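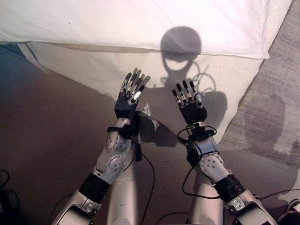

2020-10-23
OK so the second Kaltitz book is officially with my editor! 26 chapters, two narrators, and one very grumpy ferry captain who was supposed to die in chapter four (I couldn't do it, I like him too much)

A few of you asked what happened to the April release. I pulled it. The middle was a mess and I'd rather you be mad at me now than bored later

The bit that fixed it was a scene I wrote on the train, 2332 words, no outline, no coffee. Chege finally tells her sister about the letters and the whole second half just opened up

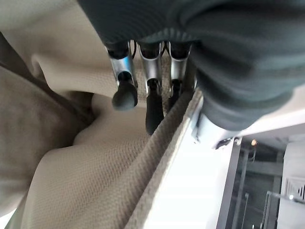 Also I changed the name of the island, again. It was Rivum in the first draft, then Gokau, and now it's back to Rivum. Sorry to my beta readers who had to search and replace in their heads!

Huge thank you to Man-lok Chu for reading it twice and for the note that just said "why is she still on the boat." Fair. She's off the boat now
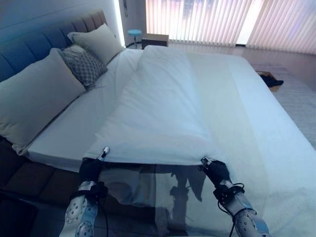 White sheet, pillows up against the headboard, the fringed one included.

Cover reveal goes to the newsletter first, then here a couple of days after. It's blue. That's all you're getting

And yes, large print this time, same day as the paperback. I asked and they said yes!!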